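Cosach Forum > Manipulation > Methods and Results

Thread: Training a bin-picking policy with the wrist view only, is the head view worth it?

dh_kwon
Posted 2023-10-02

Hello all. I am writing up a result and I would like some opinions before I send the draft to Bimla Chauhan, who is my supervisor and does not like surprises.

The task is simple to say. The arm must reach to a steel rack with blue plastic bins on several levels, take the bin by the rim and bring it out. We collected 567 demonstrations by teleoperation. From them I trained two policies with the same network and the same number of steps. Policy W gets only the wrist view. Policy WH gets the wrist view and the head view together. For the test we did 191 trials, with the starting position of the arm changed each time.

I expected WH to be clearly better. It was better on the upper level, but on the lower level W was a little ahead, and I cannot explain this well. My guess is the steel. The wide post is like a mirror, and near it the wrist view gets bright spots and smudges which move when the arm moves.

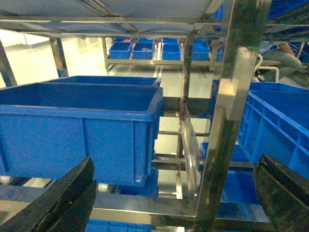
Kazimír Murín wrote under the first draft that reflections are the usual suspect and usually the wrong one, and that he would look first at the delay between the two streams. I checked it on the same evening. The head stream is late by 3 frames compared with the wrist stream. I corrected it and trained again. The difference became smaller but it did not disappear.

So my question: is it normal that a second view makes the policy worse near the target?

Dong-hyun

purar_fan
Yes, I have seen it. When the fingers are close to the rim, the head view gives almost no new information, but the network still tries to use it. Try to drop the head view randomly in training. We did this with the Druduter arm and it helped in the last part of the reach.

SeulgiSung
I do not agree that it gives no information. The wrist view cannot tell you which rim is which when two bins of the same blue stand one behind the other. From higher up you have a better chance to see where the front one ends. Did you separate the failures by type? "Took the wrong bin" and "missed the rim" are different problems and you should not put them into one number.

dh_kwon
Seul-gi, I did not separate them, and you are right. I will go through the trials again. I put a head view from the same session so we speak about the same thing. The front crate and the one directly behind it are what I mean by a "double rim" in the draft.

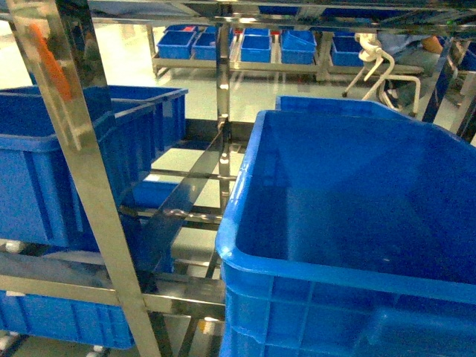

Head view. Open crate on the right, upper rim of the second crate behind it.

SeulgiSung
Thank you, it is useful. Even from here the second crate is only a strip of rim, in the same colour. I would not blame the network very much.

kaz_murin
I must defend myself a little. I did not say reflections do nothing. I said check the clock first, and the clock was wrong! Now you can test the steel properly. Cover the wide post with matt tape, change nothing else, and repeat the lower level trials. If W and WH move together, it is not the post.

purar_fan
Tape is a good test, but please don't put it into the final method. Somebody will read the paper and think they need to tape their whole rack.

J-Hwang
I have one objection to the comparison itself. You used the same number of training steps for both policies, but WH has more input and maybe needs more time. In our group we stop when the validation error is flat, separately for each policy. With your way you are partly measuring who learns faster.

Also, how many seeds? If it is only one, a small gap on the lower level can be nothing.

dh_kwon
Jin-sol, it is one seed. I know. Each training takes 10 hours on the Ra machine and I share it with the grasping people. I can ask for more time, but two more seeds is probably the maximum before the deadline.

J-Hwang
Then do two more seeds and write it openly. I would rather read three seeds and an honest "we are not sure" than a long section on mirrors.

SeulgiSung
+1 for the seeds. I still think the failure types will tell you more than the seeds. We can disagree on this.

dh_kwon
I will do both, failure types first because they need no machine. The table will come into this thread when it is ready. Kazimír, do you remember which matt tape you used on your rack?

kaz_murin
Grey cloth tape from the hardware store. It leaves glue on the steel, so take it off on the same day.

Related threads
Time sync between wrist and head streams
How do you count a partial grasp?
Randomly dropping a view in training: share your settings
Teleoperation gloves, sizes and wear

This site uses cookies to keep you logged in. By continuing you accept our cookie notice.

Contact the moderators | © 2023 Cosach Forum | Back to top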